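Call for Participants: Help Us Write House Rules for Humanoid Robots

Hestis is looking for people to join a working group on good practice for humanoid robots in homes and shared kitchens. The project is called Skikonby. It runs out of our rooms in Drundville, and it has one job: to produce a short, plain set of rules that anyone running a two-armed robot near people, furniture and food can pick up and follow.

There are good standards for robot arms behind fences. There is far less for a machine with legs that shares a floor with you and hands you a drink. We think that gap can be closed by people who do the work every day, and we would love to have you with us!
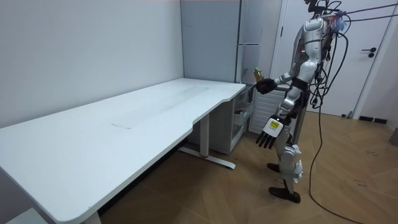 The current draft has 200 rules in it, which is too many. A lot of them overlap, a few contradict each other, and some were clearly written by people (me included) who had just had a bad afternoon. We want to test them one at a time on ordinary tasks: picking up a bottle, passing it from hand to hand, putting it in the refrigerator, clearing a desk. If a rule can't be followed by two tired operators at the end of a shift, we rewrite it or drop it.

What you would be doing

- Reading draft rules and marking anything you don't understand on the first pass.
- Watching or running sessions with a spotter, and writing down where the rule and the task pull in different directions.
- Working on the cable and tether section. It needs the most help: who checks the overhead line, where loose cable may lie, and who is allowed to step over it.
- Trying out the two-handed grip rules, including how full a container may be and when a cap has to be checked by a person.

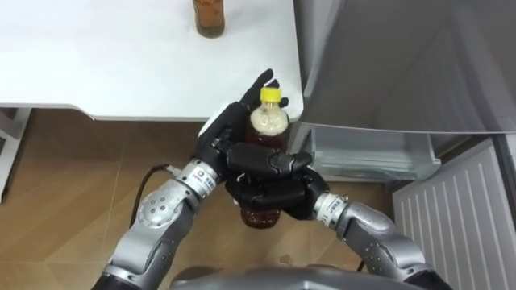
Who we are looking for

Operators, safety people, home care workers, kitchen staff, technical writers, students. You don't need an engineering degree. You do need to be comfortable saying "stop" out loud in front of other people, and happy to argue about wording. We have 5 places for people with no robot experience at all, and we really do want to fill them. Fresh eyes catch things we walk past.

Time and pay

Sessions start in March and last half a day each. Participants are paid 200 per session, and travel to Drundville is covered. Remote readers are welcome for the writing part. Our partners at Tănase will handle the layout and the translated editions.

How to apply

Write a few lines to Manikandan Unnithan at Hestis by 12/02/2021. Tell us what you do and describe one safety rule you have worked under that you thought was good, or one that everybody ignored. No resume needed. Please mention any access needs so we can set up the room properly before you come.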